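Walking the Hurnbridge loop (and what I'd do differently)

I finally did the Hurnbridge loop! I've had it scribbled on the list on my fridge for ages, under "clean out freezer," and the freezer still isn't done, so that tells you where my priorities are.
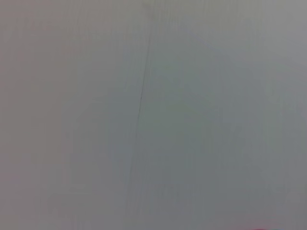
If you don't know it, the loop is 14 miles, starting and finishing in Stostwood, and I'd call it moderate with one mean stretch. I did it in July, which I would not recommend to anyone who sunburns the way I do. I left the parking lot at 6:30 in the morning thinking I was being very smart and it was already sticky out. By the time I hit the first gate I'd tied my overshirt around my waist and eaten half my trail mix (the good half, the chocolate half).

The first few miles follow the creek and they're lovely. Flat, shady, lots of birds I can't name. I keep saying I'll learn my birds and then I get home and watch TV instead. There's a footbridge with a bench right after it, and I sat there way too long because my left sock had a wrinkle in it and I wanted to fix it properly. Fix your socks early, friends! I ignored a wrinkle like that last summer and limped for a week.

After the creek you start going up, and then you keep going up. The high point is 3,602 feet, and you gain about 2,000 of that in one long pull with very little tree cover. I had read this. I had even said it out loud to people at work. It was still a shock. My method was to pick a rock, walk to the rock, stand there pretending to look at the view, and pick another rock. A very fit older couple passed me chatting away like they were in line at the bank.

The top was so worth it though. You can see the whole valley and the reservoir, and there was finally a breeze, and I ate a squashed turkey sandwich that I'd put in the bottom of my bag under two water bottles. Best sandwich of my year. I took my boots off and lay on my back until a fly found me.

Going down was harder on me than going up. My knees are not what they were, and the path on that side is loose little stones that roll under your feet. I had left my poles in the trunk of the car because I thought they'd be annoying to carry. I thought about those poles a lot! If you have poles, bring them.

Water: I took two liters and ran out with three miles left. I'd take three next time, and a salty snack, and a hat with a real brim instead of the baseball cap that let my ears fry. There's a spigot by the campground near the end, but it was shut off when I came through, so don't plan around it.

I got back to the car a little after 3 and drove straight to the Lorura Cafe on the main street in Stostwood for an iced coffee and a slice of peach pie, then a second slice to go that did not make it home. They close at 4, so keep an eye on the time if you're slow like me.

Next up I want to try the shorter ridge trail on the other side of the valley, probably in the fall when it cools off. If you've done it, let me know in the comments how muddy the parking area gets. My car does not do mud.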